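Skindeck: brick and plate layouts on a studded board

README, July release

Skindeck is a set of photographs of small LEGO layouts, put together for people who work on reading building steps from pictures. Each layout is a handful of pieces set out on one large light grey baseplate. The release has 1,278 photographs of 21 layouts. Nadège Le Goff and Orla Ní Bhriain planned the layouts and Áine Ó Súilleabháin wrote the labels.

What is in the folders

The folder "layouts" has one subfolder per layout, numbered from 01. Each subfolder holds the photographs and a plain text file called pieces.txt, which lists the pieces by colour and type. The folder "extras" holds 800 smaller copies for anyone who only wants to try out a script.

The pieces

A brick is a full-height piece. A plate is a flat one. The word "baseplate" is kept for the big grey board and is never used for a loose piece. Colours are given in ordinary words: black, blue, grey, pink. Shades are left out unless two pieces in the same layout would otherwise have the same name.

Where a brick has a second colour along its top, the main colour comes first and the second is written after a plus sign, so "brick, blue + pink" is one entry. Earlier drafts had these as two entries. If you have scripts written for the draft, check them before use.

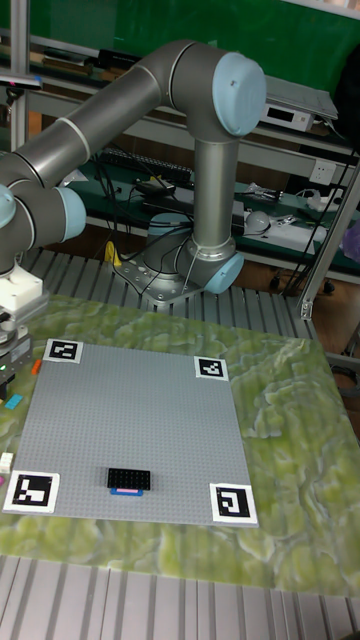
Black plate and blue + pink brick near the lower middle of the baseplate.

The board and the mat

The baseplate lies on a green and white marbled mat. A printed black-and-white marker sits at each corner of the board, and the four patterns are all different. Use them to straighten the board before looking up stud positions. The near edge of the board looks wider than the far edge, so positions taken straight from an uncorrected picture will be off.

Labels

Positions are written as row and column, counted in studs from the near left corner of the board. A piece covering several studs is given by its nearest left stud. "Near" always means the lower edge of the board in the photograph. Pieces that touch are marked "adjacent", with the side named. Nothing is marked as joined unless one piece is pressed on top of another.

Known problems

In 3 layouts the piece list was typed in the wrong order. The entries are right but do not run from near to far. Noreen Sheehan is correcting these for the next release.

Black plates are harder to label than the rest, as their studs can be difficult to tell apart in the smaller copies. Use the full-size photographs for anything involving black.

Corrections

Send corrections to Bláthnaid Ó Dálaigh with the layout number and the line from pieces.txt. She goes through them on Wednesday mornings.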